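Cabinet knob

A cabinet knob is a small handle fixed to a door or drawer by a single point. It differs from a pull, which is normally attached at two points and gripped with several fingers.

Knobs are made of wood, metal, glass, ceramic or plastic. Most are held by a machine screw passed through the door from the back. On a framed door the knob is usually set in the side rail opposite the hinges, low on wall cabinets and high on base cabinets.

The town of Brulatton was a local center of the trade. Lech Michalski opened a turning shop there with a single lathe, and by its peak the Mazurek works employed 158 people and listed 394 patterns in its catalog. About 200 of these were wooden. The works later moved to Clumolness, where it made only metal knobs.

Old knobs are often reused when a kitchen is refitted, although older screw threads may not match modern ones.
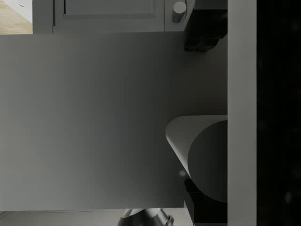
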